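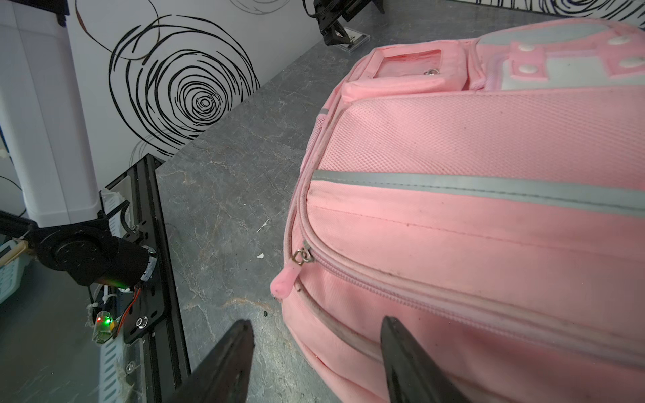

Session 6 covers one fault, the slipped grip that stopped the zipper trials on the Miscombe bench, and how it was traced. Read this before the lab on Tuesday. The task was to open the front compartment of a bag by its zipper with a two-finger gripper. A bag of this kind is hard for the arm in ways a box is not. The pink backpack lies on its side on the counter, the front zipper follows a curve, and the pull is a rubber tab that hangs down toward the countertop. The fabric gives when a finger presses on it. All of this matters in the fault described next.

What happened

The run was the work of Xiuying Lu and Dehua Deng. The controller was set to close on the pull, lift slightly, and travel along the zipper line. On the failed run the fingers closed, the force reading went up as expected, and the arm began to travel. The slider stayed where it was. The bag moved instead. The arm kept going, the drag on the fabric rose past the limit, and the drive on the third joint tripped. The trip cut power to that joint only. The joint sagged and the gripper came down on the counter. No one was hurt and the fingers were not bent, but Dehua had a hand on its way to the bag when the joint let go.

There were two separate faults, and students often mix them up when they write the report.

Fault A: false grasp

The controller decides it has hold of something when finger force passes a threshold and the fingers stop short of fully closed. Both were true. The fingers had pinched a fold of fabric next to the pull. Folded cloth and a rubber tab give nearly the same final finger gap, so the test could not tell them apart. The log shows the grasp flag set 42 milliseconds after contact, which left no time for the cloth to settle.

Fault B: partial loss of power

The Vumeck drive was configured so that an overload on one joint disabled that joint and left the others live. On a free-standing arm with no brake on the third joint, this means the arm drops. The correct response is a controlled stop of the whole arm, with every joint holding position, and power removed only after the arm is supported. The setting had been copied from an older bench where the joint had a brake. Apinya Onsri found it by comparing the two configuration files line by line.

Order of the checks

1. Save the log before restarting anything. The buffer holds 500 samples and is overwritten on restart.
2. Find the first abnormal value, not the largest one. In this log the first is slider travel, at sample 600 of the run. The overload comes at sample 694.
3. Note which joints were live at the end.
4. Support the arm by hand only after the emergency stop is pressed.

The buffer size and the sample numbers above do not conflict. Sample numbers count from the start of the run, and the buffer keeps the latest ones.

Changes made

After the grasp, the arm now makes a short test pull and compares the motion of the pull with the motion of the bag. If both move together, the fingers open and the attempt is logged as failed. The drag limit was lowered. The drives now stop together. The bench rule is also changed: hands stay behind the tape while any joint is live, including after a trip.

For the lab

Work in pairs. Write one page on Fault A or Fault B, with the log lines that support your account. State what the controller believed at each step and what was true. Reports go to Aniela Dudek by the end of the lab.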